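About Staltgate Community College Athletics

Home | Teams | Schedules | Facilities | About Us | Contact

Hi, and welcome! I'm Hashini Wickramasinghe, and I run the athletics office at Staltgate, which means I'm the person who answers the phone, books the vans, argues with the scoreboard and writes this page. The last version was four paragraphs long and still listed a wrestling team we dropped before I got here, so I asked if I could start over. They said yes, and then I think they forgot I was doing it, so you're getting the long one.

Who we are

Staltgate is a two-year college with five varsity sports: men's and women's soccer, women's volleyball, and men's and women's cross country. We also have a club badminton group that is much better than it has any right to be, and a running argument about whether to bring back softball (I'm for it, if anyone is keeping score).

We have 59 varsity athletes this year. Most of them grew up within a bus ride of campus, and a lot of them have jobs. I bring that up early on purpose, because parents and recruits come to this page expecting a big glossy program with a nutrition bar, and we're a different kind of place. Our goalkeeper opens a bakery four mornings a week. Practice starts at 3:45 so people can get here from the lunch shift, and if you need to leave at 5:30 to pick up your little brother, you tell your coach and you go.

How it started

The short version is that a soccer team showed up before there was a department to put it in. A group of evening students in the machining program used to play on the grass behind the Oei Building after class, and eventually they got tired of playing each other and wrote to another college asking for a game. They lost 7 to 1. They wrote back asking for another one, and lost that too, but only by three, and the college agreed to buy shirts.

The shirts were brown. I've seen one. It's in a drawer in my office and it weighs about as much as a wet towel. We changed to green and white when volleyball started up, mostly because the volleyball players flat out refused to wear brown, and good for them.

Cross country came along last and nearly didn't come at all. The first season we had three runners, and you need five to score as a team, so for a whole fall they went to meets and ran as individuals and came home without a place. The next September eleven people turned up for the first practice! I still don't really know why. Somebody must have said something nice about us.

The Oei gym

Everybody calls it the Oei, and you say it "oo-ee," more or less. It seats 400 if you pull out both sets of bleachers, and you can only pull out both sets if you're willing to walk sideways to get to the restrooms. For volleyball we usually pull out one. The floor was sanded and refinished two summers ago and I still get a little thrill when the lights come up on it.

Things to know if you're visiting for a game:

Park in Lot C. Lot A is permit only until 6 p.m. and they really do ticket.
The doors on the north side stick. Pull up and then toward you.
Students get in free with an ID, and everyone else pays at the table.
No outside food in the gym, but the lobby is fine, and there are benches.
Visiting teams use the locker room by the stairs. The key is with me.

The soccer field is a seven-minute walk from the gym, past the greenhouse. There's no real seating out there, so bring a chair. Bring a blanket too once we get into October, the wind comes straight across from the rail yard and it doesn't let up.

The coaches

Arvid Hägglund has both soccer teams. He played as a defender and he coaches like one, so if you enjoy watching a team protect a one-goal lead for fifty minutes, you'll have a wonderful time. He also teaches two sections of intro statistics, and his players tell me he grades exactly the way he runs practice.

Menaka Jayasinghe is our volleyball coach and has been here longer than any of us. She has 236 wins at Staltgate, and I only know that because I went through the old score books one slow week to find out. She'd never looked it up. When I told her, she asked how many losses, and I said I hadn't added those, and she told me to go back and do it properly. (I did. She has more wins than losses, by plenty, and now it's written down.)

Eskil Granström coaches cross country. He started as a volunteer timing people at the gate and just sort of kept being given more to do. He maps all the training routes himself, including the one along the canal that everybody complains about and then takes their friends on.

Benedito Godoy is our athletic trainer, three afternoons a week plus home games. If you're an athlete reading this: go see him when it's a small problem. Please. He would much rather tape an ankle on Tuesday than look at it on Saturday.

Classes come first, and we do check

Every athlete has to carry at least twelve credits during the season and keep a 2.0, and that's the rule you'd find at most places like ours. What we add is study table. It runs Monday and Wednesday evenings in the room over the gym lobby, and first-year athletes have to come to both until midterm grades are in. After that it's up to you. A good number keep coming anyway, partly for the tutors and partly because Arvid brings those cardamom buns.

We've had athletes go on to four-year programs and keep playing, and I'm always happy to help with that. I'll cut film, I'll write emails, I'll find the right form. But most of our people finish their two years and become dental hygienists, welders, teachers and paramedics, and they come back for alumni night and pull a hamstring in the first ten minutes. I love alumni night.

How we pay for things

The college covers coaching stipends, officials, insurance and the vans. Pretty much everything else, meaning warm-ups, the end-of-season dinner, new nets and the good tape, comes out of what we bring in at the table and from our sponsors.

Our longest-running sponsor is Wosto, the tire and brake shop out on the county road, whose banner has hung over the east basket so long that there's a clean rectangle on the wall behind it. Wonum, the print shop across from Lot C, does our programs at cost and has never once made fun of my spelling. If you have a business and you'd like your name in a program, a half page is $100 for the season. Call me and I'll talk your ear off about it.
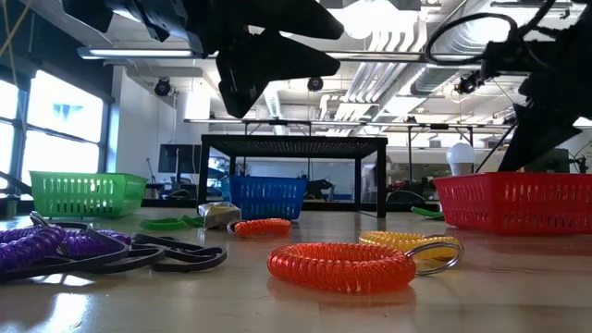 There's also the Green Club, which is our supporters' group. It costs twenty-five dollars a year and you get into every home event, plus a seat at the dinner, plus an email from me every couple of weeks that I try to keep short and never do. The club paid for the new volleyball standards, and the one before that went toward a canopy for the soccer sideline, so the subs can sit somewhere out of the rain.

This year

I'm writing this in February 2021 and it's been a strange one. We didn't play in the fall. The conference moved soccer and volleyball to the spring, and cross country is running a handful of small meets with staggered starts, so if the schedule page looks odd to you, it looks odd to me too. We're updating it as dates get confirmed, and a few still say TBD.

For now we can't have spectators in the Oei. Home volleyball will be streamed, and the link goes up on the schedule page an hour before first serve. I'm doing the commentary for at least the first two matches. I have no training in this and I get loud, so you may want to keep a hand near the volume. Outdoor soccer we're still waiting to hear about.

Green Club members from last season have been carried over at no charge. You don't need to do anything.

Want to play here?

Great! You don't have to have been recruited. About half of our cross country team walked on, and so did our volleyball captain, who came to the office to ask about parking and left with a tryout form. What you need is:

Full-time enrollment, or a plan to get there by the start of the season
A physical dated within the past year
Your high school transcript or GED paperwork
The athlete information form, which you can get from me or at the front desk

Send it all to the athletics office or bring it by. Tryout dates for next fall aren't set yet, but soccer and volleyball are normally in August, before classes start. Cross country doesn't hold tryouts. Eskil just tells people to come run and see if they like it.

Finding the office

We're on the ground floor of the Oei Building, second door past the trophy case, the one with the paper volleyball taped to it. I'm in from 10 to 6 most weekdays, and on game days I'm here until the lights go off. If the door's shut, knock anyway, since I might be on the phone with the van people. Email gets answered within a day or so, and voicemail gets answered when I remember that the little red light means something.

Go Staltgate!

Hashini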